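Two-Arm Straw Sorting on a Shared Rail: Booth Setup and Grip Tuning

Part 3 of the Wosham workshop build. The rail, power supply and Farkas controller should already be working. This part covers the booth, the tray position and the gripper settings for thin wrapped items.

Fix both base plates to the rail before doing anything else. Torque the plate bolts in two passes, then run each arm through its full reach at low speed. Leave slack in the wrist cables. A loop that looks too long at rest is often the right length at full extension.

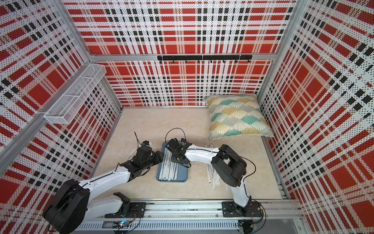 Set the tray between the arms, where both grippers can reach it with the elbow bent. Mark its corners on the floor with a pencil. The Maritz script stores the tray as a fixed rectangle and will not correct for a shift.

Define 2 zones in the script: the tray and the open floor next to it. Give each arm its own approach height. Only one arm may hold the tray zone at a time — the other waits outside until the lock is released.

Run the lock test with the grippers open and no pick commands. If either arm enters a locked zone, check the zone names for typing errors first. 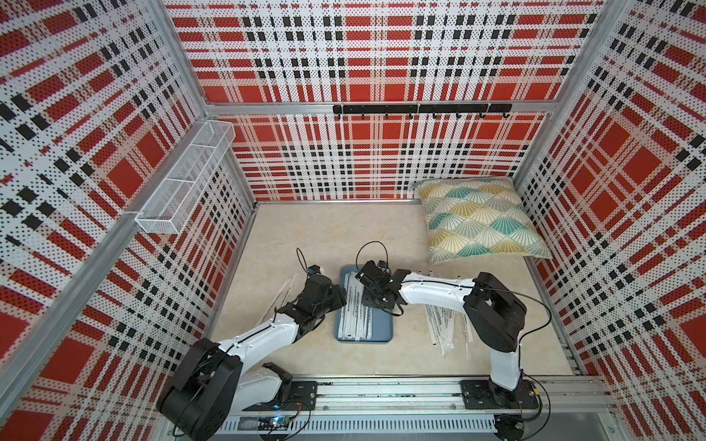 Page last changed: May, revision 2

Straws in paper wrappers are a poor match for default grip force. The paper slides over the straw, and a hard squeeze flattens both. Start with force at the lowest setting that registers contact and raise it one step at a time.

Close the fingers across the width of the straw, well away from the folded end of the wrapper. Wrist camera exposure should be locked by hand. White paper against a pale floor confuses auto exposure.
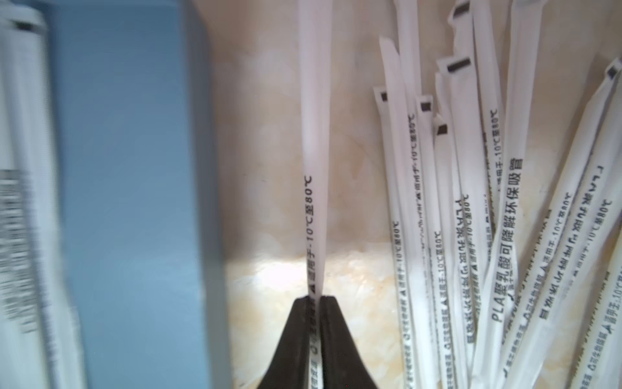
2,415 words in the full series

Log 100 picks per arm before changing any other setting. Record misses and double picks separately, as they have different fixes. Misses point to approach height. Double picks point to finger opening, set in the Ferkico config file under grip_open.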